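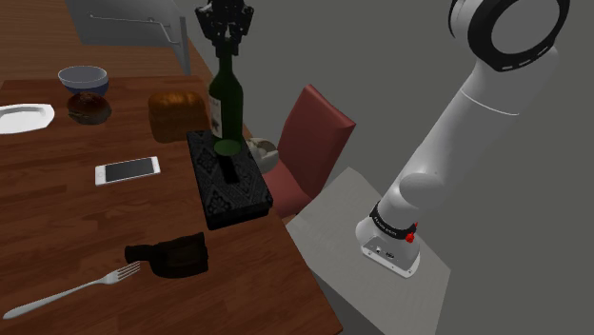
Bottle pick in the sim, black fingers, wine bottle over the patterned box.

Gripper shootout: Tudis vs Nepia on tall glass bottles

alby_d
Righto, finally got both grippers modelled so I can compare them before spending real money. Same white arm, same dinner table clutter, same dark green bottle held by the neck. I did 50 runs each with the friction turned down a bit, and the Tudis hung on to more of them than the Nepia did. Grip height seems to matter heaps more than force. Anyone else favouring the neck?

soot_and_solder
Nice colour on that table! I'd go for the body every time though. Up at the neck you've got all the weight swinging underneath, and the minute you speed up the wrist it's a pendulum.

alby_d
Yeah but the body's too fat for the Tudis at full opening, at least the way I've set it up. And I've got a bowl right behind the box, so coming in low from the side is asking for trouble.

Areti A
What's your controller running at? I had the Nepia looking dreadful at 75 Hz and then perfectly fine once I bumped it up. Wouldn't bin it on those numbers.

alby_d
Ah bugger, it's 75. Will redo the lot on Sunday.

soot_and_solder
See, this is why I don't trust sim comparisons. Contact on a smooth cylinder is the first thing they get wrong. My mate's Dandus fingers never dropped a thing in sim and couldn't hold a jam jar on the bench.

Areti A
Bit harsh. Absolute numbers, sure, but the ranking has held up for me on the real arm, mostly anyway. Depends how much rubber you've modelled on the pads.

issa_k
Can you put the fork on the list? Flat metal thing on a flat tabletop sorts grippers out quicker than any bottle. Same with the phone, if you can get a fingertip under it.

alby_d
Fork's next, promise. Phone scares me lol. Nepia has the skinnier tips so my guess is it'll win that one.

soot_and_solder
Five bucks says neither picks up the phone.

issa_k
I'll take that bet. Post the pad settings when you rerun it, would you?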